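Bench notebook, Stusgate workshop
October

Second go at the beeswax and linseed finish for the sample boards. The first batch stayed tacky on the oak and I suspect I put it on too thick, so this time I kept the weights down and wrote them as I went.

Wax 600 g, raw linseed 1000 g, melted together in the double pan. Took it off the heat as soon as the last lumps had gone. Stirred until it turned cloudy, then poured into the two tins marked Calside and Lins. The Lins tin has the new wax in it, otherwise they are the same.

Boards are ash, oak and larch, all sanded to 240 and wiped with a damp cloth the evening before. Larch raised its grain badly and needed another pass. I should have done that one twice from the start. One thin coat each with a cotton rag, left for twenty minutes, then buffed with a clean one. Rags went flat over the outside rail to dry, not in the bin.
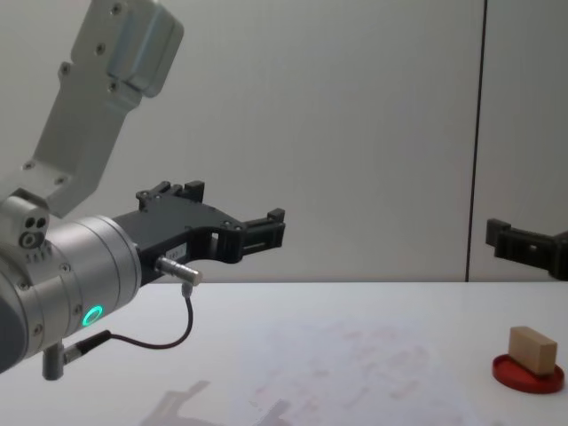

Started buffing the ash first and it came up well, with a low sheen and no drag under the palm. Oak is darker than last time. Elsie Pearce thinks the Rumside oak has more tannin in it but I don't see why that would matter with an oil. Will cut a piece from the older stack and put the two side by side.

Larch is patchy. The pale bands drink it and the dark bands hardly take any. Not sure a second coat will even it out. Might try thinning the first coat with turps on a spare offcut.

15.38: pressed a thumb on the oak near the corner. Slight print. Ash clean. Left all three standing on edge with gaps between them and the window open a crack.

22.00: oak still prints, fainter. Larch the same as before.

To do:
Weigh what is left in both tins.
Order more cotton rag.
Ask Elsie for the page with her old shellac figures, she had it last.
Water drop test on the ash once it has had a full week.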